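Vondholm Two-Arm Bench Cell

Kitting, box packing and light assembly support for small shops

Hi, I'm Maj-Britt Ljungberg and I look after the bench products at Vondholm. I get one question more than any other, usually from somebody with a packing table and not enough hands: can a machine do this job yet? My answer is some of it, yes, and I'd like to tell you which parts before you ask us for a quote.

What it does well today

Picking up a part from a known spot and putting it in a known spot. Holding something still while the other arm works on it. Doing that all afternoon without getting bored (I used to pack hinges for a living, so I know what that's worth!). If your parts are stiff, fairly chunky and come to the bench in the same place every time, we can normally have the cell doing a first useful task in 2 weeks.

What it does with some help

Boxes. I love boxes, but cardboard bends, flaps spring back up and no two cartons open quite the same way. Folke Kvam, our applications engineer, has spent a lot of his February on cartons, and his advice is to start with an open box and leave the closing and taping to a person. Foam and other soft packing are in the same group — fine when the pieces are stacked neatly, slow when they're tossed in a bin.

What I'd still say no to

Bagging small loose screws. Untangling cables. Folding laundry, which people really do ask me about, and I get it, I have kids. We tried towels with the Tredau soft fingertips and got a decent fold on maybe one in 6. I'm not going to sell you that.

What comes with it

Two arms with your choice of fingers (the slim straight pair for tight spots, the jointed pair for odd shapes)
Morais task software, one license per bench
Cloth table cover in green
4 days of setup at your place with Folke or Zulkifli Chong
Phone support from 7 in the morning, our time

You'll need a level floor, a regular outlet and a bench that doesn't wobble. Please check the wobble. It has cost us more setup time than any software problem.

Box work on a green cloth 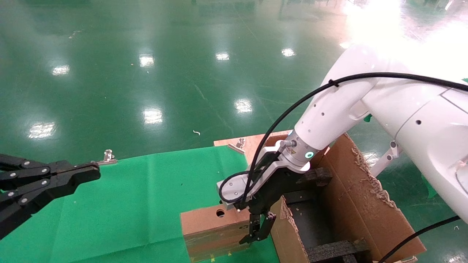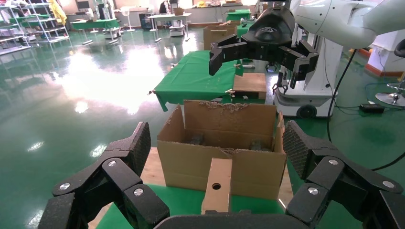 An open cardboard box with parts in it, and grippers working from more than one side.

Fingers and spares

The jointed fingers suit most people, and I'd start there. The slim pair is better once you're reaching down into a box, because there's less to bump against the walls. Swapping takes around 5 minutes with a hex key. Fingertip pads do wear, so keep a spare set in the drawer; they ship from the Jundau warehouse along with cables and clips.

Trying it first

Send Aqeel Afridi a box of your real parts, scruffy ones included, and a short note on how your people do the job now. He'll run them on our bench and send you the whole recording with the drops left in. If it looks too slow for you, then it probably is, and you can ask us again next year.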